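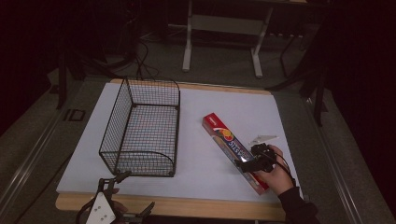
Plastic Wrap and Wire Baskets: How Two Kitchen Things Work

Open a kitchen drawer and there may be a long, narrow box inside it. The box holds a roll of plastic wrap. Near it, on a shelf or a counter, there may be a basket made of wire. The two objects do different jobs. Plastic wrap keeps air out. A wire basket lets air in. This page explains how each one is made, why each one has its shape, and how the long box can be stored in the basket.

What plastic wrap is

Plastic wrap is a film. A film is a sheet of material that is very thin compared with its length and width. Many kitchen films are made from a plastic called polyethylene (say "polly-ETH-uh-leen"). Polyethylene is made of molecules shaped like long chains. The chains lie tangled together, and they can slide and straighten when the film is pulled. This is why a piece of wrap stretches before it tears.

To make the film, a factory melts small beads of plastic. In one common method, the melted plastic is pushed through a ring-shaped slot and air is blown into the middle. The plastic swells into a tall bubble with very thin walls. The bubble cools, is pressed flat, and is wound onto a large roll. Machines then cut and rewind the film onto cardboard tubes short enough for a kitchen drawer.

Why it clings

Wrap sticks to a glass bowl without any glue that you can feel. There are several causes.

The first is smoothness. Wrap is smooth and flexible, so it can lie very close to another smooth surface. When two surfaces are that close, weak forces between their molecules pull them together. Each pull is tiny, but a sheet of wrap has a great many of them.

The second is static electricity. When film is pulled off its roll, electric charge can build up on it. Charged film is attracted to nearby objects, including your hands.

The third is in the recipe. Some makers add a small amount of a sticky ingredient so that the film holds better.

Wrap clings poorly to rough wood and to many rough plastics. A rough surface has high spots and low spots, and the film touches only the high spots.

Why the box is long

The film is wound on a tube, and the tube is as long as the film is wide. The film has to be wide enough to cover a dinner plate or a mixing bowl with some left over at the sides. The box must then be a little longer than the tube. It does not need to be wide or tall, as many turns of thin film add only a little thickness.

A long box also has long sides, and these are used for printing. Bright colors and pictures of fruit are common, and the name is often set in large letters. The ends of the box are small, but they matter too. In a full drawer or basket an end may be the only part that shows.

The cutting edge

Most boxes have a strip of small teeth along one edge. Each tooth ends in a point. When the film is pulled against the teeth, the force is gathered at the points and the film is pierced. The holes join up and the film parts along the line. A straight edge without teeth would spread the force out, and the film would stretch.

The teeth are sharp enough to cut skin. Lift a box by its middle or its ends, and keep your fingers away from the toothed edge. Ask an adult before you cut wrap for the first time.

What a wire basket is

A mesh basket is made from thin wires that cross each other to form a grid. In many metal baskets the wires are welded where they cross. Welding means heating the metal until the parts join. A thicker wire or band is often put around the top, where hands take hold of it. The metal may then be coated, often in black or white, to slow down rust.

A grid uses much less metal than a solid sheet of the same size, so the basket is light. It is still stiff, because the wires support each other at every crossing. Crumbs can fall through the gaps, and air can move through them. Things inside can be seen from outside.

Some baskets have small feet. Feet hold the bottom off the table, so that air can pass underneath. They also keep the wire from scraping the surface.

Not every basket is the same height all the way around. One end may be tall and the other may curve down low. The tall end stops things from falling out. The low end makes it easier to reach in.

A test: does the box fit?

A long box does not fit into every basket. You can find out before you try by measuring. You need a ruler or tape measure, a pencil and paper.

1. Measure the longest side of the box. Write it down.
2. Measure the inside of the basket from end to end. Use the inside – the outside measurement includes the walls.
3. Compare the two numbers. If the basket's number is larger, the box can lie flat in it, lined up with the long sides.
4. If the box is slightly too long, measure the basket again from one corner to the opposite corner. This line is called the diagonal. In a rectangle it is always longer than either side.
5. If the box is still too long, rest one end on the bottom and lean the other on the low end of the basket. Check that it does not tip over.

A box laid on the diagonal takes up more usable space than a box laid along the side, as it leaves two triangles that are hard to fill. For a basket with several things in it, put the long box in first, against a long wall, and fill the remaining space with shorter items.

Words to know

Film: a very thin sheet of material.
Mesh: a grid of crossed wires or threads with gaps between them.
Static electricity: electric charge that stays on the surface of an object.
Diagonal: a straight line between opposite corners.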